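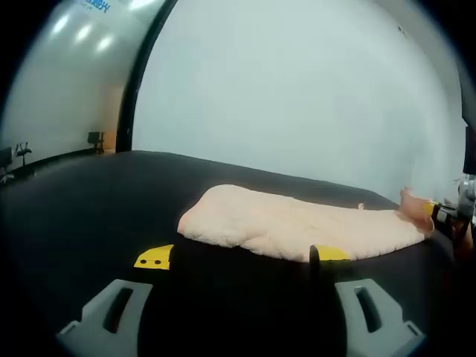 Jedilix Hand Kit

Hello, and welcome to my entry on the Jedilix, a pair of hand-held grippers sold as a kit for showing robots how a job is done. I look after this page with Larasati Yeoh, who does most of the corrections (thank you, Larasati!), so if something looks out of date, blame me first.

What it is

You get two grippers, one for each hand, and you squeeze them to open and close the jaws. A camera records what you do, and the recording goes off to train a robot arm later on. The pads at the tips are yellow, and a light pink towel is the sort of thing I'd start with, because it's soft, it bunches up nicely and you can see it well against a dark table. Pinch one corner, lift, and keep the other hand close by. My first tries were dreadful, but it does get easier.

What comes with it

The standard kit, from a small firm called Menon, has the two grippers, spare pads, a charger and a booklet of 20 starter tasks. Most of those are cloth jobs: folding, flattening, turning things over. The software is called Mistik and it sorts your recordings by task. It holds 500 clips before you have to move some off, and I filled mine in August without really trying!

History

Herman Pattinasarany built the first pair in Trelavstead for his own folding tests, and other people kept asking to borrow them. The early ones had stiffer jaws and a shorter cable. I still have a soft spot for them, though my thumbs don't.

Hire and price

You can hire the kit for 14 days at a cost of £216, with postage both ways included. Buying is by quote only, and I do wish they'd just put a price on the site. Larasati asked twice and got two different answers, so I've left that line blank for now.

Known grumbles

The pads pick up fluff from towels, so wipe them between takes. Left-handers may want to swap the trigger springs over (the booklet has this near the back, under Care). Changing a pad is a fiddly job with small screws, and I do mine over a tray.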